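Pince parallèle : le tissu plisse et se coince entre les doigts au lieu d'être soulevé à plat

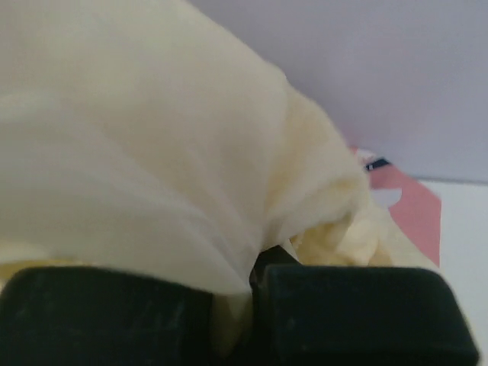 Posté dans Robotique amateur > Préhenseurs

plorketti_35

Bonjour,

Je monte un bras six axes dans l'atelier partagé de Narnorside, avec une pince parallèle à deux doigts rigides et une petite caméra fixée au poignet. Le but est de prendre une pièce de tissu souple posée en vrac, de la soulever, puis de la présenter à plat au-dessus d'un plateau. Pour l'instant je ne traite que la prise.

Le problème : à la fermeture, le tissu se rassemble en plis qui convergent tous vers l'intervalle entre les doigts. Une bande étroite reste pincée, le reste pend de travers et un gros pli arrondi se forme à côté de la prise. Vu du poignet, le tissu occupe presque toute l'image et ma détection de bord ne renvoie plus rien d'exploitable.

Configuration :
- ouverture maximale 35 mm
- effort de serrage réglé à 12 N
- descente verticale, fermeture immédiate au contact
- doigts imprimés, face interne lisse
- contrôleur Trarkent, firmware d'origine

J'ai réduit la vitesse de fermeture, sans différence nette. Est-ce un problème de géométrie des doigts, de consigne d'effort ou de trajectoire ? Et comment retrouver un bord quand la caméra est aussi près ?

atelier_nord
12 réponses acceptées

Principalement la trajectoire. Deux doigts qui se ferment sur une nappe souple ramènent la matière vers le centre, les plis rayonnants sont donc le comportement normal. La largeur de tissu rassemblée dépend de l'ouverture au moment du contact. Avec 35 mm, vous en ramassez beaucoup trop.

À essayer, dans cet ordre :

1. Préfermer à 10 mm avant la descente.
2. Arrêter la descente au contact, remonter d'un millimètre, puis fermer. Si le poignet continue à pousser pendant la fermeture, le tissu s'engage plus profondément entre les doigts.
3. Baisser l'effort à 4 N. Le serrage ne crée pas les plis, mais il les verrouille, et le tissu ne peut plus glisser quand on tire dessus ensuite.
4. Orienter l'axe de fermeture perpendiculairement à un pli existant. On pince alors le pli par ses deux flancs, au lieu d'en créer un.

Pour des doigts lisses, un patin en silicone de faible épaisseur sur le dernier tiers suffit. Évitez les stries, elles accrochent les mailles.

Côté vision, n'essayez pas de détecter le bord après la prise. La distance est trop courte, une partie du tissu est floue et les ombres des plis donnent des gradients plus forts que le bord réel. Faites la détection en position haute, mémorisez le point dans le repère de la base, et ne gardez la caméra de poignet que pour vérifier qu'il y a de la matière entre les doigts. Un seuil sur l'ouverture résiduelle fait d'ailleurs le même travail, à condition que le codeur soit assez fin pour l'épaisseur du tissu.

scanlon.bras

Pareil chez moi avec des torchons. J'ai pris une ventouse et plus de souci. Par contre ça fuit si la maille est lâche, et la pompe fait du bruit.

fil_et_servo

Je complète sur un point. La remontée d'un millimètre ne marche que si le zéro en Z est fiable. Sur mon Trarkent la dérive à chaud dépassait cette valeur, j'ai dû refaire l'origine à environ 40 °C côté moteur. Vérifiez avec une cale avant de toucher aux autres paramètres.

Pour la présentation à plat, une seule pince ne suffira pas, quelle que soit la qualité de la prise. Il faut un second point, fixe ou mobile. J'utilise une barre horizontale : le bras y pose le tissu, le relâche, puis reprend par le coin le plus bas. Deux reprises en général, parfois trois si la pièce est épaisse.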